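Hooks, Stands and Cords: The Workbench Gallery

By Remigiusz Ostrowski
Posted in March

Print this page | E-mail this page

The back room at Darkance has been a repair space for small household goods since last spring. People bring in lamps, chargers, clips, racks and anything else that has come apart, and we put it back together at a long table. Most of the parts are light and thin, and most of the work is done with one hand holding a piece steady.

This gallery is about the small jobs, the ones that take a few minutes and never make it into the monthly write-up. Wire parts are a good share of them. A bent loop, a slot, a bit of pressure in the right place - that is the whole repair in many cases. We keep 43 lengths of straight wire in a tray by the door and a jar of loops that Alen bent over the winter.

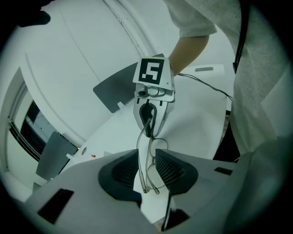
Wire loop through the black slot of a white device, with the cable running off to the right across the table.

Thin wire is harder to handle than it looks. If you squeeze it in the wrong spot the loop opens up, and a loop that has been opened and closed a few times will not keep its shape. Hold the wire low and let the top of the loop find the slot. Keep the other hand on the larger piece and well behind the opening.

Cables get moved out of the way first. We had a lamp pulled off the table by its own cord in the first month, and after that it became a house rule. White parts on a white table are also easy to lose, so small fittings go in a dish as soon as they come off.

The log for the room now stands at 1589 items, almost 600 of them from this past winter. Ellia keeps it in a ring binder and will look up an old repair if you give her the item and the month it came in. Spare wire is sold at cost at the front desk. The room opens at 4 p.m. and the last item is taken in at 7.

Comments (3)

petersfield_k
Do you take in wire plate stands? Mine has lost one leg and the shop only sells them in sets.

R. Ostrowski
Yes, bring it along with the loose leg if you still have it. If not we can bend one from the straight stock.

Dana W.
I use 28 gauge for hanging light things and it sags. Went one size thicker and had no more trouble. The tip about holding it low is a good one.

Print this page | E-mail this page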